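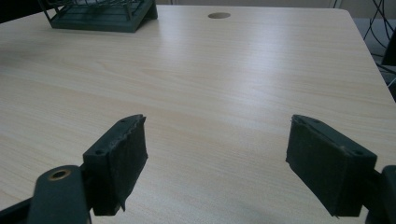

Mnguni House Furnishings Group – Minutes, 2019-04-10

Zawadi Massawe welcomed everyone warmly and thanked those who had stayed late in January to get the carpet down. The minutes of the last meeting were agreed.

1. Tables. Everyone likes the light wood tops with the rounded corners, and they sit nicely against the dark gray carpet. Aiman Sembiring will ask Kerport for a price on 12 more, and we have up to $400 for delivery.

2. Baskets and cups. We had a good long talk about the black wire mesh baskets and whether the white cups with lids should be kept in them – most felt they should. 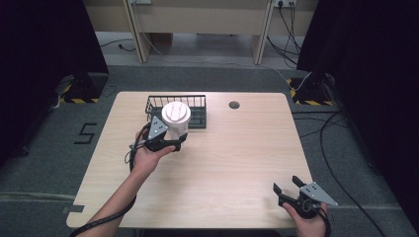

Zawadi wondered whether cups would tip over in a basket that size, and asked for a smaller one to be tried first. Agreed, with thanks.

3. Next meeting. Date to follow by email.

Recent items
Poltberg order no. 2239
Carpet care notes
Minutes, January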